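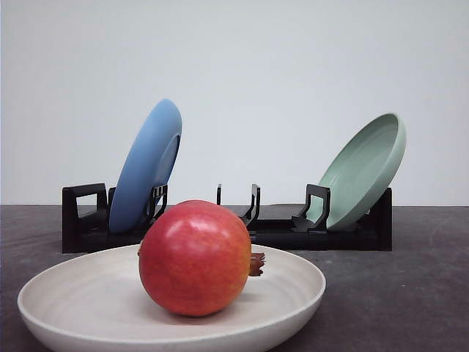

In Defense of the Dish Rack

My brother-in-law, Leonardo Costa, owns a dishwasher that sends messages to his phone. It tells him when it has finished. It tells him when it is low on salt. Last August it told him, while he was on a beach, that it had detected no activity for nine days, and he spent part of that afternoon feeling he had let it down.

I own a dish rack. It has never written to me.

I bring this up because Leonardo has started a campaign to get me to buy a machine of my own, and his case rests on time. He has worked out that I spend 33 minutes a day at the sink. I don't know how he got the number. I suspect he timed me at Easter, when I was washing up after his children. He then multiplied it by something and announced a total in hours that was meant to shame me, and I went on rinsing a glass.

What he leaves out is loading. I have watched him load. He puts in a bowl, considers it, takes it out, turns it, and puts it back where it was. His wife comes in and moves it. There is a school of thought in that house about forks that has caused more silence at dinner than politics ever did. Then the machine runs for most of the evening, and at the end of it somebody has to take everything out and dry the puddles on the bottoms of the mugs. I've never heard anyone multiply that by anything.

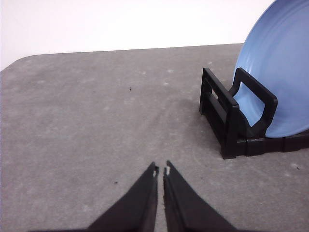

My own equipment is modest. I wash a plate, I stand it up, I walk away, and gravity and the air do the rest at no charge. The part I'd defend in front of a judge is the table. A kitchen where the plates have somewhere to stand on edge is a kitchen with room left over, and I get a great stretch of gray tabletop out of the arrangement, bare apart from the odd dark speck that I have decided belongs to the pattern. Leonardo's counters are granite and you couldn't set down a sandwich on them. His machine is full, you see, of things that are clean but haven't been taken out, so the dirty ones have to wait outside.

I'll admit the other side has arguments. Racks are ugly, or the ones people keep are. The wire kind rusts at the joints and leaves brown commas on your saucers. The bamboo kind looks lovely in the store and grows a beard by fall. I once had a folding one, a Skamberg, which folded whenever it felt like it and took two soup plates along. The one I have now is black plastic, and it has all the charm of a drain cover. I have stopped seeing it, and I can't think of much else I'd ask from a kitchen object. 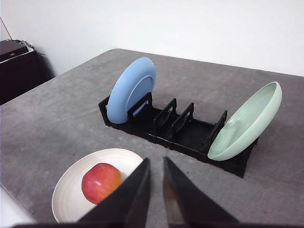
There is also the charge that a rack limits how many plates you can own. It does, and I consider this its finest quality. My neighbor Nazareno Greco inherited a full Ferri dinner service and lives as its employee. He has cupboards for it. He has felt circles to go between the plates. He eats his lunch off a paper towel, so as not to break up the set. My plates don't match. One's blue, the green is a sort of green that somebody was probably paid to name, and if one of them broke tomorrow I would be sorry until supper.

A small number of dishes also means that each one has to work for a living. The wide cream bowl is for salad, then for fruit, then for salad again, and in between it may hold a single pomegranate for a week because I like the look of it and can't face the job of opening it. People with forty bowls have a bowl for everything and can never find it.
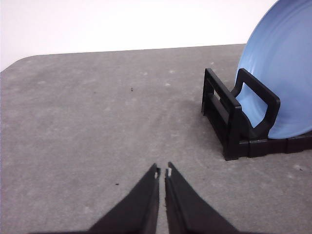 The catalog Leonardo left on my chair (open, with the corner folded down) shows a Flemia at $547, installation extra. On the next page is a Morlow with a hidden door for $3,782, and its chief selling point is that guests won't know you have it. My lack of a dishwasher is also completely invisible to guests, and I got it for free.

I don't claim that standing at the sink makes me a better person. I've read those essays, the ones with the warm suds and the light through the window, and I mostly think about parking. But it's the one stretch of the day when my hands are too wet to answer anything, and people have learned to leave me alone in there. When Leonardo visits he comes in to explain about water consumption, and I hand him a towel. He dries very well, for a man with his opinions. He's coming again on Sunday, and I'm making the lasagna that sticks.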